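Course: Introduction to Robot Manipulation
Handout 4: Notes on the demonstration at the Vullier laboratory, Drerkville
Prepared by Lucía Valcárcel, 11 Feb 2020

These notes are for all students, also for those who could not come with us to Drerkville. Please read them before the exercise session and bring your own notes from the visit if you have them.

1. What was shown

The demonstration was given by Senyo Dogbe, who is responsible for the simulation work in the laboratory. He did not begin with the real arms in the hall. He began at the screen, with the simulator, as every new task in this laboratory is tried there first. The group calls its set of virtual rooms Catacutan. In January it contained 83 rooms, and every room can be loaded with different furniture, different light and different small objects.

The task of the day was simple to say: take one named object from a piece of furniture on which other things are lying too. The instruction is given as a short sentence, for example "pick up the hammer". The arm has a gripper with two fingers and its base is fixed, so it must reach everything from one place.
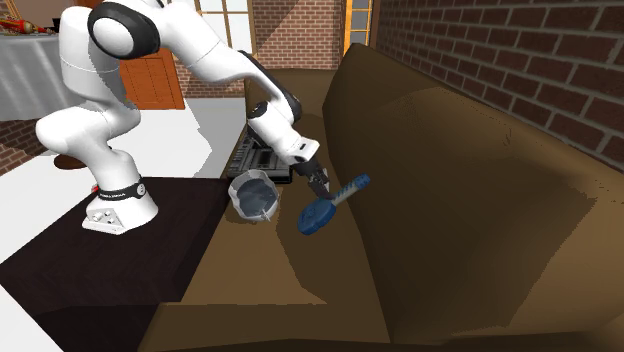 Mr Dogbe explained that a sofa is a more difficult place than a table. The backrest limits the directions from which the hand can come, and the neighbouring objects can be pushed by the wrist before the fingers have closed. For this reason the planner checks the whole arm against the furniture, and also the parts far from the gripper. Several of us had thought only about the fingers — this was a good correction.

2. How a trial is counted

One series has 1000 trials. A trial is a success when the correct object is held above the surface for 12 seconds of simulated time. If a neighbouring object falls to the floor, the trial is a failure, even when the grasp itself was good. In the last complete series of Catacutan a human looked again at all failures and wrote down the reason in one word. We received a copy of this list and will use it in the exercise.

3. Questions from the group

Is the cloth of the sofa soft in the simulator? No, it is calculated as a rigid body. A real cushion gives way under a load, and Mr Dogbe called this the largest difference he knows between the two.

Does the light matter? For the planner no, for the recognition of objects yes. Strong shadows are therefore changed from trial to trial.

4. For the exercise

Choose one object with a handle. Draw two possible grasps and write which of them leaves more space for the wrist. Half a page is enough. Please send it to me before the second visit, which will be to the workshop in Drirkden.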